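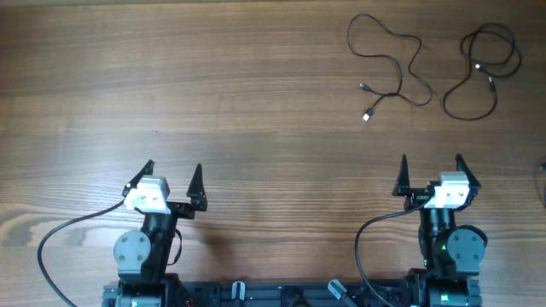 ¿Alguien ha llevado cosas últimamente a la tienda solidaria de Rinumier? Os pregunto porque estoy vaciando el piso de mi tía y me he juntado con un montón de cosas que me da muchísima pena tirar: vajilla, mantas, libros, dos lámparas que a mí me parecen preciosas (a mis hijos no tanto, todo hay que decirlo). Lo que más dudas me da son los cables. Tengo un cajón entero de cables negros enrollados, como los dos que se ven en la mesa, hacia la derecha, y no sé de qué aparato salió ninguno. ¿Los cogen sueltos o los llevo directamente al punto limpio? Y de paso, si alguien sabe si hay que pedir cita, me hace un favor enorme. ¡Gracias de antemano y un abrazo a todos!

marisma_74
4/3/26

tejedora_norte escribió:
¡Hola, marisma! Qué tarea más pesada lo de vaciar una casa, te mando muchos ánimos, que yo pasé por ello en julio y todavía me quedan cajas en el pasillo. En Rinumier no me pidieron cita, entré con las bolsas y me atendieron en el mostrador con toda la amabilidad del mundo. La ropa y la vajilla, sin problema. Los cables sueltos me los devolvieron, eso sí, y me dijeron que solo los querían si iban con su aparato, así que yo los metería en una bolsa aparte por si acaso.

pan_con_tomate escribió:
Pues a mí me los cogieron, y sueltos. Llevé una bolsa llena de cargadores y alargadores y la chica se puso hasta contenta. Creo que depende muchísimo de quién esté ese día, y me parece un fallo, la verdad, porque uno carga el coche, cruza media ciudad, busca aparcamiento (que esa es otra) y luego se vuelve con la mitad. Deberían poner una lista en la puerta y ya está.

tejedora_norte escribió:
Hombre, una lista tampoco lo arregla todo, porque lo que les falta una semana les sobra a la siguiente. Cuando fui yo tenían el almacén de mantas hasta arriba. Yo prefiero que me digan que no a la cara y con una sonrisa a que lo cojan todo por no quedar mal y acabe en el contenedor.

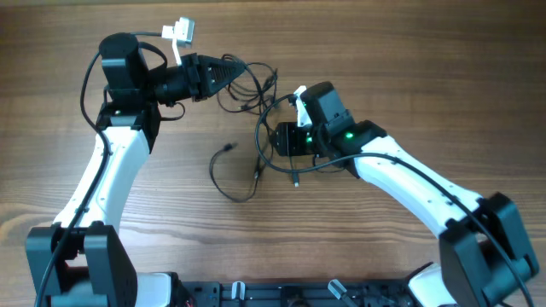
abuelo_Brulten

Buenas tardes a todos, perdonad que me meta en la conversación, que soy de leer mucho y escribir poco. Yo llevo años donando en la tienda de la calle Szilágyi y les tengo mucho cariño, y quería comentaros que allí sí que recogen muebles a domicilio, siempre que haya ascensor o que viváis en un piso bajo. A nosotros nos vinieron a por un aparador que pesaba como un muerto y lo bajaron sin rozar ni una pared. De los cables no os sé decir, pero de las lámparas sí: probadlas antes en casa, con su bombilla puesta, y pegadles un papelito que diga que funcionan, que así van derechas a la estantería. ¡Y los libros, en cajas pequeñas, por la espalda de quien las levante!

pan_con_tomate escribió:
Lo del papelito me parece muy buena idea, abuelo. En lo de Szilágyi no coincido tanto, a mí me tuvieron esperando la recogida casi un mes y al final llevé la mesa yo con el coche de mi cuñado. Igual fue mala suerte, no digo que no.

abuelo_Brulten escribió:
Puede ser, puede ser, que en verano van con muy poca gente. Lo siento por la espera, y por el cuñado también.

marisma_74 escribió:
¡Pero qué apañados sois! Me habéis resuelto la tarde. Voy a hacer lo siguiente: la vajilla y las mantas a Rinumier (llamo antes por lo de las mantas), las lámparas con su papelito, y los cables en una bolsa aparte, y si no los quieren, al punto limpio sin disgusto ninguno. Para el armario grande llamaré a Szilágyi, con paciencia. Si a alguien le interesan los libros antes de que los lleve, son casi todo novelas y algunos de cocina, que me escriba por privado y se los guardo encantada.

tejedora_norte escribió:
¿De cocina, dices? Te escribo ahora mismo.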